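Papers > Applied Ergonomics of Sorting > Section 2

2. Materials

The study by Hegedűs and Aerts enrolled 122 adults at the Braresthorpe site. Each adult sorted shapes by touch alone, then by sight. 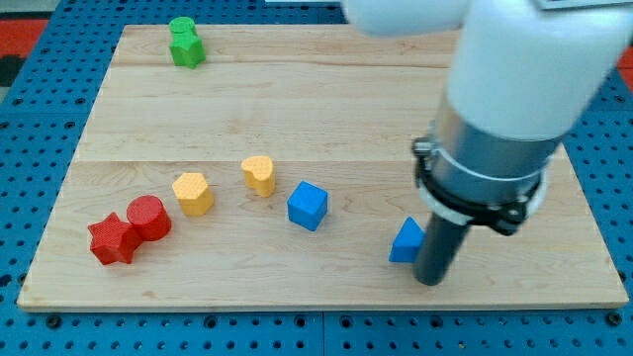 Did sight shorten sorting time? Sight shortened it in both age groups, and the gain was larger among older adults.

Figure 2. Plastic shape blocks on a wooden board.

Sessions lasted up to 125 minutes, including rest. Scoring followed the Postma scale.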